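경마 예상, 얼마나 믿어도 될까?
어린이 스포츠 교실 > 따져 보기

"이번에는 이 말이 틀림없이 이깁니다."

경마 뉴스를 보면 이런 말이 자주 나와요. 기수도 하고, 조교사도 하고, 해설하는 사람도 합니다. 다들 말을 오래 본 어른들이니 믿음이 가지요. 그런데 경주에 말이 여러 마리 나오면 일등은 보통 한 마리뿐이에요. 틀림없이 이긴다던 말이 여러 마리였다면, 그중 대부분은 틀렸다는 뜻입니다.

이 글에서는 경마 예상이 어떻게 만들어지는지, 그리고 어디를 의심해 봐야 하는지 알아볼게요. 미리 말해 두자면 이 글을 다 읽어도 우승마를 맞힐 수는 없습니다. 맞힐 수 있게 해 준다는 글이 있다면 그 글부터 의심하세요.

먼저 알아 둘 말

조교사는 경주마를 훈련시키는 사람이에요. 축구로 치면 감독과 비슷합니다. 몇 시에 뛰게 할지, 무엇을 먹일지, 어느 경주에 내보낼지를 정해요.

기수는 경주에서 말을 타는 사람입니다. 몸이 가볍고 힘이 세야 해요. 말 위에서 가만히 앉아 있는 것처럼 보일 때도 있지만, 무릎을 굽힌 채 몸을 띄우고 균형을 잡는 일은 무척 힘들어요. 못 믿겠으면 의자에 엉덩이가 닿지 않게 앉은 자세로 20초만 버텨 보세요.

마주는 말의 주인입니다. 돈을 내고 말을 사고, 먹이고 재우는 값도 냅니다.

씨수말은 새끼를 얻으려고 기르는 수컷 말이에요. 경주에서 잘 뛰었던 말이 은퇴한 뒤 씨수말이 되는 일이 많습니다.

주로는 말이 달리는 길이에요. 잔디로 된 곳도 있고 모래로 된 곳도 있습니다.

이제 예상하는 사람들이 자주 대는 근거를 하나씩 따져 볼까요?

"아빠가 잘 뛰었으니까 이 말도 잘 뛸 거야"

경마에서는 핏줄을 아주 중요하게 생각해요. 부모가 누구인지, 할아버지가 누구인지를 적은 표가 따로 있을 정도입니다. 이 표를 혈통표라고 불러요.

핏줄이 아무 소용 없다는 말은 아닙니다. 다리 길이나 몸집, 근육의 성질은 부모에게서 어느 정도 물려받아요. 짧은 거리를 폭발하듯 뛰는 말의 새끼는 짧은 거리를 잘 뛰는 경우가 많습니다. 여기까지는 고개를 끄덕여도 좋아요.

하지만 물어볼 것이 있습니다. 그 훌륭한 아빠의 다른 자식들은 어떻게 되었을까요? 인기 있는 씨수말은 새끼가 아주 많아요. 그중에서 신문에 이름이 나는 말은 몇 마리뿐입니다. 우리는 잘 뛴 자식의 이야기만 듣고 "역시 핏줄이야!"라고 해요. 느린 자식의 이야기는 신문에 실리지 않으니까 들을 기회가 없었던 거예요.

예를 하나 들어 볼게요. Palard라는 씨수말이 있다고 해 봅시다. 자식이 400마리예요. 그중에서 2마리가 큰 대회에서 우승했습니다. 신문에는 "Palard의 피, 또 우승!"이라고 나와요. 멋진 제목이지요. 그런데 나머지 398마리는 어디로 갔을까요? 제목만 읽어서는 절대 알 수 없습니다.

엄마 쪽도 생각해 봐야 해요. 새끼는 아빠와 엄마 모두에게서 유전자를 물려받는데 기사에서는 아빠 이름이 훨씬 자주 나옵니다. 씨수말은 한 해에도 새끼를 여럿 볼 수 있지만 어미 말은 배 속에서 새끼를 열한 달쯤 키워야 해서 보통 한 해에 한 마리만 낳아요. 그러니 아빠 쪽 이름이 더 널리 알려질 수밖에 없지요. 널리 알려졌다고 해서 더 많이 물려준 것은 아닙니다.

"지난번에 이겼으니까 이번에도 이길 거야"

세 번 연달아 이긴 말이 있으면 다들 네 번째도 이길 거라고 생각해요. 정말 강한 말이라서 이긴 것일 수도 있습니다. 그런데 누구를 상대로 이겼는지도 봐야 해요.

경마에는 등급이 있습니다. 처음 뛰는 말끼리 겨루는 경주도 있고, 나라에서 가장 빠른 말들이 모이는 경주도 있어요. 우리 반 달리기에서 세 번 이긴 친구가 전국 대회에서도 이긴다고 장담할 수 있나요? 이길 수도 있지만 반 친구들과 한 달리기만 보고는 모릅니다.

그러니 "무패"라는 말이 나오면 이렇게 물어보세요. 몇 번 뛰었는데? 누구랑 뛰었는데? 한 번 뛰어서 한 번 이긴 말도 무패입니다.

"거리가 늘어나도 문제없어"

경주마다 달리는 거리가 달라요. 짧은 경주는 1분 남짓이면 끝나고, 긴 경주는 몇 분씩 걸립니다. 사람도 100미터 선수와 마라톤 선수가 다르듯이 말도 잘하는 거리가 달라요.

그래서 짧은 경주만 뛰던 말이 처음으로 긴 경주에 나가면 기자들이 조교사에게 꼭 묻습니다. "거리가 늘어도 괜찮을까요?" 대답은 거의 늘 같아요. "괜찮을 겁니다."

한번 생각해 봅시다. 조교사가 "아니요, 안 될 것 같아요"라고 생각했다면 그 경주에 말을 내보냈을까요? 아마 다른 경주를 골랐을 거예요. 그러니 "괜찮을 겁니다"라는 대답은 이 경주에 나가기로 했다는 사실을 다시 한번 말한 것에 가까워요. 조교사가 거짓말을 한다는 이야기가 아닙니다. 진심일 수 있어요. 다만 우리가 그 대답에서 새로 알게 된 것이 별로 없다는 거예요.

말이 긴 거리를 버틸지 짐작해 보는 방법이 없는 것은 아닙니다. 짧은 경주의 마지막 부분을 보면 돼요. 결승선 앞에서 점점 느려졌나요, 아니면 다른 말보다 힘이 남아 있었나요? 힘이 남아 보였다면 조금 더 긴 경주도 해 볼 만합니다. 그래도 어디까지나 짐작이에요. 경주가 길어지면 처음부터 달리는 빠르기가 달라지고, 기수가 힘을 아끼는 방법도 달라지거든요.

"땅이 젖었으니 이 말에게 유리해"

비가 오면 잔디 주로가 물렁해집니다. 물렁한 땅에서는 발이 더 깊이 빠져서 힘이 많이 들어요. 이런 땅을 잘 달리는 말도 있고 싫어하는 말도 있습니다. 이것은 제법 쓸모 있는 근거예요.

그런데 경주가 끝난 다음에 나오는 이야기는 조심해야 합니다. 지고 나면 "땅이 너무 물렀어요"라고 하고, 다음에 또 지면 "땅이 너무 딱딱했어요"라고 하는 경우가 있어요. 무르면 물러서, 딱딱하면 딱딱해서 졌다면 그 말에게 알맞은 땅은 도대체 어떤 땅일까요? 진 까닭은 경주 뒤에 얼마든지 찾아낼 수 있습니다. 경주 전에 미리 "오늘 땅은 이 말에게 안 맞는다"고 말해 두었는지 찾아보세요. 미리 한 말이 훨씬 값져요.

맞힌 것만 자랑하는 사람

어떤 동네에 예상 잘하기로 이름난 Ansah라는 잡지가 있다고 해 볼게요. 표지에 큰 글씨로 이렇게 적혀 있습니다. "우리가 맞힌 우승마 35마리!"

35마리라니 많아 보이지요? 그런데 빠진 숫자가 있어요. 모두 몇 번 예상했을까요? 예상을 400번 했다면 틀린 것이 365번입니다. 35마리라는 숫자는 참말이지만, 그것만 보면 실력이 좋은지 나쁜지 알 수가 없어요.

맞힌 수만 있고 전체 수가 없을 때는 "몇 번 중에?"라고 물어보면 됩니다. 이 질문은 경마 말고 다른 데서도 쓸 수 있어요. "이 약을 먹고 나은 사람이 많아요", "이 학원에 다니고 성적이 오른 학생이 많아요" 같은 광고를 볼 때도요.

공정하게 따지려면 한 가지를 더 생각해야 합니다. 아무렇게나 찍으면 몇 번이나 맞을까요? 열 마리가 뛰는 경주에서 눈을 감고 하나를 고르면, 여러 번 했을 때 열 번에 한 번꼴로 맞습니다. 예상가가 열 번에 한 번 맞힌다면 눈 감고 고른 것과 다를 게 없어요. 게다가 사람들이 가장 많이 고른 인기마만 따라 골라도 눈 감고 고르는 것보다는 잘 맞습니다. 예상가의 실력을 재려면 그보다도 나아야겠지요.

집에서 해 보는 예상 실험

말로만 들으면 재미가 없으니 직접 해 봅시다. 진짜 말은 필요 없어요. 주사위와 색깔이 다른 작은 물건 여섯 개만 있으면 됩니다. 블록도 좋고 단추도 좋고 지우개도 좋아요.

종이에 출발선과 결승선을 긋고 그 사이를 스무 칸, 그러니까 20칸으로 나눕니다. 물건마다 1부터 6까지 번호를 정하고 이름도 지어 주세요. 이름은 마음대로예요. 한 마리는 Undo, 한 마리는 Silter라고 불러도 됩니다.

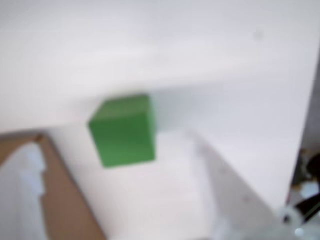
흰 면 가장자리에 걸친 초록색 정육면체

주사위를 굴려 나온 번호의 말을 한 칸 앞으로 옮깁니다. 어느 말이든 결승선에 먼저 닿으면 경주가 끝나요. 시작하기 전에 누가 이길지 종이에 적고, 왜 그렇게 생각하는지도 꼭 적어 두세요. 경주가 끝난 뒤에 고치면 안 됩니다!

경주를 여러 번 하다 보면 이상한 일이 생겨요. 어떤 말이 연달아 이기면 그 말이 진짜로 강하다는 느낌이 듭니다. "Undo는 뒷심이 좋아", "Silter는 초반에 약해" 같은 말이 저절로 나와요. 하지만 주사위로 움직이는 물건에 뒷심이 있을 리 없지요. 순전히 우연인데도 우리 머리는 까닭을 만들어 냅니다.

그렇다고 진짜 경마도 모두 우연이라는 뜻은 아니에요. 진짜 말은 정말로 빠르기가 다릅니다. 다만 진짜 경마에도 우연이 섞여 있어요. 출발할 때 발이 꼬이기도 하고, 앞이 막혀서 빠져나가지 못하기도 하고, 그날따라 기분이 나쁘기도 합니다. 실력과 우연이 얼마씩 섞였는지를 한 경주만 보고 가려내기는 아주 어려워요.

기록을 비교하면 되지 않을까?

좋은 생각이에요. 시간을 재면 누가 빠른지 분명할 것 같습니다. 그런데 경마에서는 이것도 생각만큼 쉽지 않아요.

육상 경기장은 어느 나라에 가도 크기와 모양이 비슷합니다. 경마장은 그렇지 않아요. 오르막이 있는 곳도 있고, 오른쪽으로 도는 곳과 왼쪽으로 도는 곳이 있고, 직선이 긴 곳과 짧은 곳이 있어요. 같은 경마장이라도 8월의 마른 잔디와 비 온 뒤의 잔디에서는 시간이 다르게 나옵니다. 말이 등에 지는 무게가 다를 때도 있어요. 기수의 무게가 가벼우면 안장에 납을 더 넣어서 정해진 무게를 맞춥니다.

그리고 말은 기록을 세우려고 뛰지 않아요. 앞에서 아무도 빨리 달리지 않으면 모두 천천히 가다가 끝에서만 힘껏 뜁니다. 그러면 아무리 강한 말이 이겨도 시간은 느리게 나와요.

옛날 말과 요즘 말 가운데 누가 더 강한지 묻는 기사도 많지요. 재미있는 질문입니다. 저도 그런 글을 좋아해요. 그렇지만 두 말이 함께 뛴 적이 없다면 답은 누구도 확인할 수 없습니다. 확인할 수 없는 답을 아주 자신 있게 말하는 사람이 있다면 어떻게 알았는지 물어보세요.

좋은 예상은 어떻게 생겼을까

독자 Marlene Kröger 님이 이런 질문을 보내 주었습니다. "그럼 예상하는 사람은 다 엉터리인가요?"

그렇지 않아요. 조심스럽고 쓸모 있는 예상도 있습니다. 그런 예상은 "틀림없다"는 말을 잘 쓰지 않아요. "이 말이 가장 강해 보이지만 긴 거리는 처음이다"처럼 모르는 부분을 함께 적습니다. 틀렸을 때는 틀렸다고 쓰고, 지난 예상을 지우지 않고 남겨 둬요.

일기 예보와 비슷합니다. 비 올 확률이 70퍼센트라고 했는데 비가 안 왔다고 해서 꼭 엉터리는 아니에요. 그런 날이 여러 번 있었을 때 열 번에 일곱 번쯤 비가 왔다면 꽤 괜찮은 예보지요. 예상도 여러 번을 모아 놓고 봐야 합니다.

돈 이야기

경마에는 돈을 거는 사람들이 있어요. 우리나라에서 미성년자는 마권을 살 수 없습니다. 마권은 어느 말이 이길지 돈을 걸고 사는 표예요. 어른도 돈을 잃는 경우가 많아요. 모인 돈에서 일부를 먼저 떼고 나머지를 맞힌 사람들끼리 나누기 때문에, 거는 사람 모두를 합치면 낸 돈보다 돌려받는 돈이 적습니다. "돈을 내면 우승마를 알려 주겠다"는 사람을 만나면 한 가지만 생각해 보세요. 정말로 안다면 왜 나에게 팔까요?

다음에 경마 기사를 읽을 때

누가 한 말인지 보세요. 말의 주인이나 조교사라면 자기 말을 좋게 말하기 쉽습니다.

경주 전에 한 말인지 뒤에 한 말인지 보세요.

"몇 번 중에?"라고 물어보세요.

기사에 안 나온 말들을 떠올려 보세요. 함께 뛴 다른 말들은 무엇을 잘할까요?

마지막으로 이 글도 의심해 보세요. Palard의 400마리도, Ansah의 35마리도 계산하기 쉽게 정한 수입니다. 진짜 씨수말과 진짜 예상 잡지는 어떤지 도서관이나 경마 기록에서 찾아보고, 제 말과 다른 점이 있으면 적어 두세요.

낱말 다시 보기

조교사: 경주마를 훈련시키는 사람
마주: 경주마의 주인
씨수말: 새끼를 얻으려고 기르는 수컷 말
혈통표: 부모와 조상의 이름을 적은 표
주로: 경주마가 달리는 길
인기마: 이길 것이라고 생각하는 사람이 많은 말
무패: 한 번도 지지 않음 (몇 번 뛰었는지 꼭 확인하기!)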